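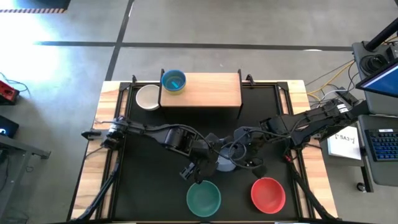 The stoppage in April cost the Prurkolness tabletop project 20 working hours, one gripper finger and a certain amount of dignity. This report covers the fault, what we have changed, and what it does to the plan Cledwood agreed to fund. The short version is that the two arms touched, the software was confident they hadn't, and a cable paid for the misunderstanding. The bowl and cup tasks bring both grippers down near the middle of the mat, close to the gray cup, where the cables from the two arms have every chance to get acquainted.

What happened

On a Tuesday, late in the afternoon, run 1094 of the handover series stopped with a joint error on the right arm. The operator cleared it and restarted, as the procedure then allowed. On the restart the right arm pulled back to its home position and took a loop of the left arm's cable with it. The left arm noticed a load it didn't expect and pushed against it, which is what it is built to do. The emergency stop was pressed by hand. No one was inside the marked area and no one was hurt. The left gripper lost power when its connector came out, and one finger bent against the mat.

The collision check did not trip at any point. It knows the shape of both arms in great detail and has never heard of cables. We wrote that check, so we can't blame the supplier for it, although we did spend a morning trying.

What we found

We went back through all 2309 logged runs, including those after the restart date, and looked for unexplained load on either arm. There were 91. Most are small and harmless, but they bunch up in tasks where the two grippers work close together, and the first of them is from the second week. The warning was there for anyone who had plotted it. We had a very nice chart of success rates instead.

Flornel inspected both arms on site. The joints are fine. Their engineer's written advice on our cable routing ran to two pages and was more polite than it needed to be.

What has changed

The restart procedure now requires a look at the cables from both sides of the table before the error is cleared. Home moves after a fault run one arm at a time, at reduced speed. An unexpected load on either arm stops both. This last change produced a flood of false stops in its first days — mostly the arms objecting to their own acceleration — and the threshold has been reset twice.

Cable sleeves and shorter leads are on order from Karamanlidis. Until they are fitted, handover tasks run only with an operator standing at the stop button, which is dull work and is being shared out in short shifts.

Schedule and money

The single-arm tasks are on plan. Handover is three weeks behind, and we expect to make up one of those. The replacement finger and connector came out of the spares line. The sleeves did not, and we ask Cledwood to approve moving their cost from travel, where a canceled trip has left room.

Still open: we do not have a good way to model a hanging cable, and don't propose to invent one on this grant. The next report will include the load data for each task, plotted this time.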